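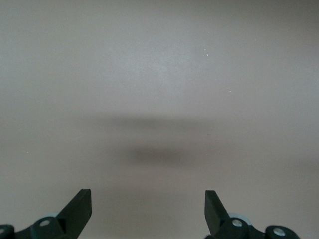
What happens to the booking site when our main hosting region goes down?
Traffic moves to the second region within 8 minutes, and visitors keep whatever was in their basket.

That answer was very different in January, when the honest reply would have been "we wait and refresh the status page." So I'm really pleased to be writing this one!

Progress report, Grovero resilience project
Prepared for the Bretow fund by Aušra Ozoliņš
2019-07-30

Where we are

The second region is live. All 16 services that make up Grovero now run in both places, and the last two to move (payments and the mail queue) went over with no downtime for customers. Payments was the one I lost sleep over, and the team did a lovely job with it. They wrote the new session handling from scratch, tested it against a copy of real traffic, and then ran old and new side by side until the numbers matched.

The database was slower going. We had planned to copy everything across every night, but a night's worth of lost bookings is a lot to explain to a small hotel, so we switched to continuous replication. That cost us extra weeks in the spring and pushed the backup work later than the plan you approved. It also means a failover now loses seconds of data at worst, and I would make the same choice again.

Failover drills

We have run 2 full drills so far. The first took 38 minutes from start to finish, mostly because the DNS records had a long cache time that we had all forgotten about (it was set years ago, when the site was still called Brirkuvico, and it had never been touched). We shortened it, scripted the steps that people had been typing by hand, and got down to 8 minutes on the second try. There was cheering.

One problem from the second drill is still open. The search index came up in the new region with old prices, and it stayed that way until someone rebuilt it. The fix is written and waiting for review.

Money

Hosting costs are higher than before, as expected, and within the budget line. We saved a bit by running smaller machines in the second region and letting them grow only when traffic arrives. The consulting line is nearly untouched. Grigaitė did the network review for us at the agreed price and found two firewall rules that would have blocked half the office during a real outage, so that was money well spent. I would like to move what is left in that line to monitoring, if you are happy with that, and can send the revised sheet whenever you need it.

Still to do

The search index fix comes first. After that, backups need to go to a different provider altogether, so that one bad day at one company can't take both the site and its copies. We have compared prices and have a favorite, but no contract yet. The on-call guide is half written, and the support desk has asked to join the next drill, which I think is a great idea. They take the calls when things break, and they had some very good questions about what to tell people in the first few minutes.

Please let me know about the monitoring money before we book the next drill, as the alerts would be part of it.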